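Notes on a Stay in Illton
Posted by Clementina Pacheco, 23/10/2023

Illton is a small harbor town on the eastern side of the bay, set between a low ridge of pine and a long gray shingle beach. It is served by one coastal road and, in the warmer months, by a passenger ferry from Lirwood. The town receives fewer visitors than its neighbors to the south, and most of those who come remain for a single night. I stayed for nine days in July and would advise a stay of at least four.

The most practical approach is by ferry. The crossing from Lirwood takes a little under two hours in calm weather, and tickets are sold at the pier office on the morning of departure. Seats on the upper deck are not reserved. Travelers with large suitcases should note that the ramp at Illton is steep at low tide and that there are no porters. The bus along the coastal road is cheaper but slower, and it stops running early in the evening.

Accommodation is limited. I took a room at the Pinheiro, a family guesthouse of 20 rooms on the street above the fish market. The rooms facing the harbor are brighter and also noisier, as the boats unload before dawn. Breakfast is included and consists of bread, white cheese, boiled eggs and a very good fig jam. The guesthouse does not accept cards. The nearest bank machine is beside the post office and was out of service on two of the mornings when I tried to use it.

The old quarter may be seen comfortably in one morning. The parish church carries the year 1546 over its side door, although the present bell tower was built much later, after a fire. Visitors are admitted outside the hours of worship and are asked to cover their shoulders. The painted ceiling in the north chapel is the finest work in the building and is easily missed, because the light switch is behind the curtain on the left. A small donation is expected for its use.

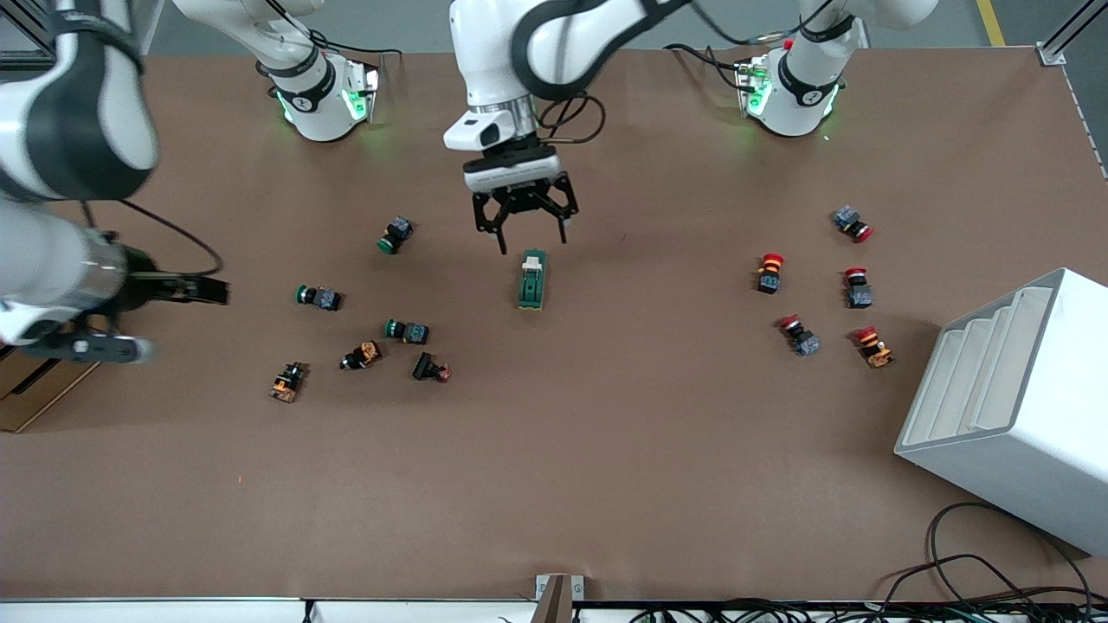
From the church, a flight of roughly 200 steps leads up to the signal station. The climb is not difficult, but there is no shade after the first landing, and I would recommend making it before ten in the morning. The view takes in the whole of the bay as far as the Lirwood lighthouse. There is a drinking fountain at the top. The café marked on the older town maps has closed.

Swimming is good on both sides of the harbor wall. The town beach is stony, and suitable shoes are advisable. Plisex Cove, a half-hour walk to the north, has coarse sand and clearer water, but the path crosses two private fields and the gates must be closed after use. The current beyond the rocks is strong when the wind is from the east. No lifeguard was on duty at the cove during my visit.

Meals in Illton are simple and are served early. Most kitchens take their last orders before nine. Grilled sardines are available everywhere, and the better places also prepare a stew of squid and potatoes that must be ordered at midday for the evening. I ate it three times, twice at the same table. Vegetarian dishes are few, although the cooks were willing to prepare an omelet or a plate of beans on request. The local white wine is sold by the jug and is rather sharp.

The weekly market occupies the square from early morning until noon. Fruit and household goods make up most of it. The woven baskets at the upper end are made in the hill villages, and prices are fixed, so bargaining is not customary and is received coolly.

Those continuing south should confirm the return ferry on the day before travel. Sailings are canceled at short notice when the swell is high, as mine was, and the pier office posts the revised timetable on its door. Tickets for a canceled sailing remain valid on the following one.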